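We picked Talirdale for the sailing week mostly by elimination. Everything in the Med was booked solid by the time I got my act together, and my sister-in-law kept saying the west coast of Scotland is gorgeous in June if you pack for November. So I packed for November, and she was right on both counts!

The boat was the *Jivine*, 87 feet of old ketch with 11 berths, skippered by Alasdair Mowat, who also turned out to be the person making the porridge. I'd been picturing something a bit like the brochure, all teak and cocktails. It was more like staying in a very tidy cottage that leans over. 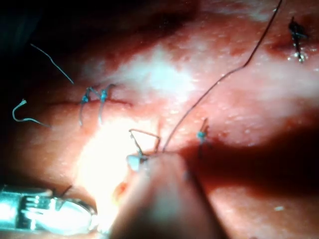 The first night we anchored off Eseo, a little island with one jetty and a whole lot of sheep. I didn't sleep much (my bunk was right under the anchor chain, and it grumbles), so I was up on deck by 5 a.m. with a blanket and a mug of tea, and I'd do that part again tomorrow. Flat water, a couple of seals, the hills going from gray to green. Then the wind came up at breakfast and everyone had to hold on to their bowls.

You're allowed to help with the sailing or not, as you like. I helped. My hands were wrecked by the second day — bring gloves, the cheap gardening kind are fine — but I can now tie a bowline without singing the rabbit song out loud.

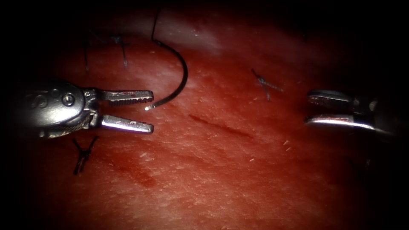
Food was way better than I expected. Sheena Hepburn did dinners, and she got over 100 mussels off a guy in Ritchie harbor for next to nothing and cooked them in cider in 2 enormous pots. I've been trying to copy it at home and I'm not there yet. I think she used more butter than I'm willing to admit to.

A few gripes, to be fair. The shower is a trickle, and you'll bang your head on the step down to the cabins every single time. The pickup point in Ritchie isn't signed at all, so look for the blue shed behind the fuel dock and wait there.

We're already on the list for next June. I've asked for the bunk at the other end.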